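Packing Room Hands (Two Positions), Prever Block Works
Posted 2022-09-13
Hours: full time, early shift
Reports to: Maj-Britt Dalen, packing room lead

Prever makes rectangular blocks. We have looked into making other shapes, and a meeting was held, and we still make rectangular blocks. They go to schools, waiting rooms, and grandparents, in boxed sets, under the name Fevau. We need two people who can put the right ones in the right box and stay pleasant about it for most of a working day.

The packing room is on the ground floor behind the loading door. It has good lighting, bad radio reception, and a long table that everyone agrees is slightly too low. You will spend your shift between the table, the shelves, and the bins. If you have ever sorted silverware at a wedding, or matched socks for a household of five, you already know the general mood.

What you would be doing

Emptying bins of blocks and sorting them by color. Checking faces and corners for chips, dents, and paint that stopped early. Filling the trays, closing the boxes, putting the label on the end with the arrow. The arrow goes up. We have had letters.

A normal week is over 700 boxes for the whole room. In August it was 1,815 for the month's school orders alone, and Ming-te Liu still has the tally sheet taped inside his locker. Please don't ask him about it before the first break.

You would also take a turn at returns. People send back sets for all sorts of reasons: a missing block, an extra block, a block that belongs to somebody else's toy entirely. Returned sets get tipped out, wiped down, inspected, and either made whole or set aside for seconds. Everything that comes out of a returned box gets written in the book, including the raisins.

About the colors

The current Fevau line runs to several colors, but the set that pays the rent is the red and dark green one. Customers order it in October and call it the Christmas set. We call it the two-color set, because we are also packing it in March. Red and dark green are easy to tell apart if your color vision cooperates, and for a lot of people it doesn't. If yours doesn't, apply anyway and say so. Labels, folding, inspection by touch, and the returns book all need doing, and Kam-wah Shek has been here for years without ever being sure which one is green.
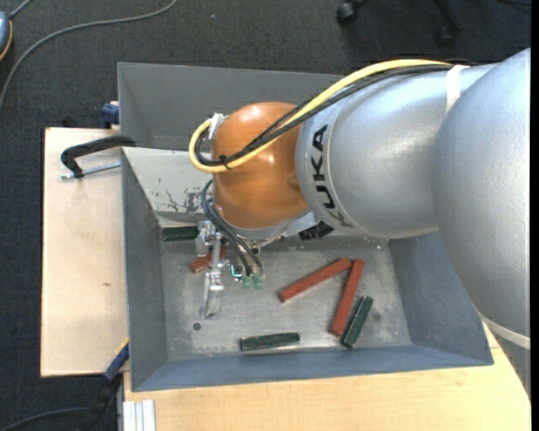 Bollard, Issue 17, p. 6

About the bins

They are metal, with sloping sides, and blocks drift toward the floor of them the way change drifts toward the bottom of a bag. The floors are scratched. They were lovely once, we assume. A scratched floor is fine. A burr, a raised edge, or anything that could mark a painted face is not fine, and part of the job is running a gloved hand over the inside at the start of the shift and reporting whatever bites.

Please don't fill a bin to the top to save yourself a trip. Blocks at the bottom of a full bin pick up rubs from the ones above, and then you get to meet them again at the inspection table, where you will have only yourself to blame and Maj-Britt to explain it to.

What we'd like from you

Steady hands and reasonable eyesight, with glasses counted as eyesight. The ability to lift a packed carton to waist height and put it down where you meant to. Enough written English to fill in the returns book so that the next person can read it. A tolerance for repetition. We mention this last one in every ad and every year someone tells us at the end of week one that the work is quite repetitive.

Packing experience is welcome and not required. Yen-ting Kong came to us from a bakery and was faster than the rest of us by her second week, which we have nearly forgiven.

You do not need to be passionate about blocks. Several applicants last time claimed to be, and it made the interviews very long.

What we offer

An hourly rate set out in the information sheet, which we will send to anyone who asks and not only to people we like. Paid training for the first 90 hours, alongside someone who has done the job. Paid breaks. Gloves in sizes that exist on human beings. Work boots after your trial period, or before it if yours are in a state.

There is a staff discount on Fevau sets and a seconds shelf where you may take home whatever you like within reason. New people tend to take home a lot in the first month. Then they have enough blocks.

Parking is behind the building, next to the fence. The space closest to the door belongs to the first person who gets there, and that person is Kam-wah.

The trial morning

Anyone we shortlist is invited for a paid morning in the packing room. You'll be given a bin of mixed blocks, a stack of flat boxes, and a packing card, and left to work at your own pace. We are looking at how you handle the blocks and whether you ask when a card doesn't make sense. One of the cards doesn't make sense. Closed shoes, please, and leave rings and bracelets at home or in your pocket. Coffee is provided and has been described as warm.

How to apply

Write to So-ying Hsiao in the front office, by mail or by the form at the reception desk. One page is plenty. Tell us what you've done for work, when you could start, and whether there's anything we should set up differently for you, such as a stool, a higher table, or a quieter corner. We do own one higher table. It's currently holding up the label printer, but it can be moved.

If you applied in August for the warehouse position at our Hung Street store, that one is filled, and your letter was not carried over. Send it again and change the heading. So-ying reads everything and will notice if you haven't changed the heading.

Applications stay open until both places are taken. You'll get an answer either way, usually within two weeks, on paper, in an envelope with the label on the correct end.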